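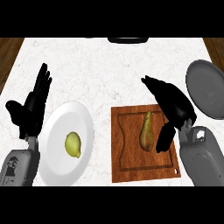 Filed under: Workshop log / Small wind

July 2021

Second go at the Disen rotor on the short mast. Blades rebalanced overnight, no. 3 still a touch heavy at the tip, filed it and left it. Wind W, gusty, dropping off after lunch.

Cut-in still too high. Hub turns by hand fine, but with the generator coupled it sits there and sulks until a proper gust comes through. Cogging, I'm fairly sure. Urmila thinks the bearing preload is part of it. Backed the nut off a quarter turn, a bit better, then got a knock on the downwind side so put half of it back.

Logger: 2,054 good samples before the SD card dropped out. Was set for 4,000. Same card as last time, it's in the bin now. Use the ones in the blue tin, NOT the drawer.

What we did get looks sensible up to the point where the furling tail starts hunting. After that power is all over the place and I wouldn't trust any of it. Don't average across the whole run please, cut it where the tail goes.

Dump load got hot enough to smell. Resistors are fine on paper but they're bolted to painted steel, so the heat isn't going anywhere. Scrape paint, use paste, retest. Fan is a last resort, I don't want another thing drawing off the battery.

Tannous controller: brake comes in early. Threshold reads right on the display and wrong on the bench meter, so either the divider's off or the meter wants a new battery. Check meter first!! Wasted most of a morning on this in November.

Floda site. Urmila Semwal rang the farm, they're happy for us to put the tall mast by the lower gate but not before the hay is in. Cable run is longer than we drew it. At 24 V the loss is silly, so either go to 48 or move the batteries down to the pump shed. Pump shed is damp. Leaning to 48. Means a different inverter, and the Etulora one we've got on the shelf won't take it.

Guy anchors: screw-in ones held in the test patch, roughly 2,000 N each before they crept. Want more than that for the tall mast. Ask about the longer pattern. Ground there is softer than ours too so the test is flattering.

To do
- skew the magnets on the spare rotor, try 4 degrees
- new tail pivot bush, old one is oval
- paint off dump load plate
- relable the phase wires, the tape has gone to mush
- volt drop sums for 48 V, both battery positions
- somebody has the 13 mm socket

Didn't get to the noise readings. Wind had gone by the time the mast was back up, and the neighbour's strimmer was going anyway.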